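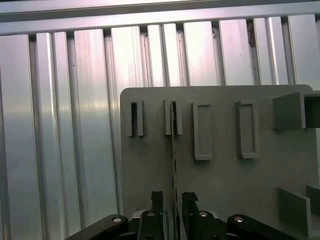 4 min read · 13 posts

Ok so I want to talk about decision fatigue, or whatever the proper name is for standing in the store at 6 pm unable to pick a pasta sauce. Thread, probably a long one, get a snack.

Background: I started keeping a diary of every choice I made at home for a couple of weeks in May. My sister-in-law's idea, she'd read about it somewhere. I thought I'd give up by day three. I did not give up, I got weirdly into it, and I have 727 entries in a notes app to prove it.

First thing I noticed was how many of them weren't really choices. "Which mug." "Which side of the street." I have two mugs I like! I was writing down a coin flip between two mugs and feeling tired about it.

The ones that wore me out were the ones with no clear end. Buying a plane ticket is annoying but at some point you've bought it. Deciding whether to text back a friend I'd been a bit short with? That one sat in my head from breakfast until I was brushing my teeth. Same choice, over and over, all day long.

I know there's an argument among psychologists about whether willpower is a thing that runs down like a battery. The early studies got a ton of attention and then some big repeat attempts didn't find much. I'm not a psychologist, I do scheduling for a dental office in Altport, so I'm not going to settle it for you on here. But I do think "I have used up my decisions" and "I'm hungry and my feet hurt" feel exactly the same from the inside, and I'd been calling all of it the first one.
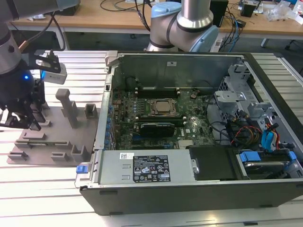 Open tower, side panel off.

Back to the diary. I started putting a little mark next to anything I was deciding for the second time. So many marks. Whether to go to the gym: marked. Whether to switch banks: marked every single day, and I still have the same bank.

My guess is that reopening a choice feels responsible. Like I'm being careful. Meanwhile I've learned nothing new since yesterday, I'm just going round the same three thoughts and coming out crankier.

Thing I tried, part one: I downloaded one of those habit apps, Flivgate, and it asked me to pick a color theme, a goal type, a reminder sound and an "intention word" before it would let me in. I closed it. If you love it, great, I'm happy for you, I was lying on the floor.

Thing I tried, part two: a paper list on the fridge called DECIDED. Once something goes on it, I'm not allowed to think about it again until Sunday. Dinner on Tuesdays is eggs. I'm not switching banks. I do go to my cousin's thing. It looks silly and my husband has added "we are not getting a ferret" to it in marker.

And this part surprised me, the worst day for going back on the list was not the busiest day at work. It was Saturday. Nothing on, whole day free, and I spent the morning on whether to go to the Smits garden place or the farmers market and then went to neither and felt awful. Too much open space and I start picking at things.

A few of you are going to reply that this is anxiety and not decision fatigue. Yeah, could be! There's a lot of overlap and I did bring it up with my doctor, who was nice about it. If your choices are keeping you up at night or you've stopped being able to make them at all, please talk to a real person about it and don't take your plan from a fridge list.

Also I should say some people go the other way. My mom decides in one second flat, has never looked back, and once bought a couch while waiting for a bus. I used to think she was careless. Now I kind of think she just has a different idea of what a wrong couch costs you.

Anyway it's 13 January 2020, the list is still up, it's on its fourth sheet of paper. I still can't pick a pasta sauce. Eggs on Tuesday though. Tell me what's on yours if you make one, I read all the replies even when I'm slow getting to them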